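Soft Goods, Hard Hands: a gallery from the Fornine packing room

Hi again, and welcome back to my little corner of the Fornine site! I've worked the plush line for 8 years, and so many of you asked what changed once the grippers came in that I figured I'd put up a page about it.

The short version is that my wrists feel better and my job has a different shape. We used to pick and turn every toy by hand, up to 2000 on a heavy shift in December, and by the last hour I couldn't open a jar. Now a lot of my day goes into showing the Trurneo system how a soft thing wants to be held. You guide the hand-held gripper through the grab yourself, over and over, and the software learns from that. It's slower than it sounds (and weirdly fun).

Not everybody loved it. Two people on my bench moved over to the Sadowski warehouse, and I miss the chatter. The rest of us got a pay bump for the training hours, plus a say in which toys go to the machine first — that part we had to ask for.

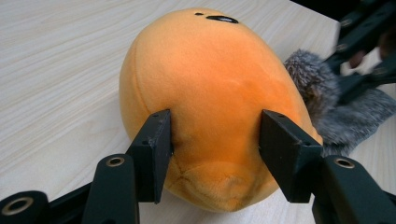

Egg yolk plush, squeezed low down between the two black pads, with a shaggy gray friend right beside it. Look at that tiny face!

Round ones are my favorite to teach. Squeeze too high and they can pop right out, so I like to come in low and close slowly. Long fur is a whole other headache, and the Denix folks are still sending us new pads to try. More pictures when the spring animals get here!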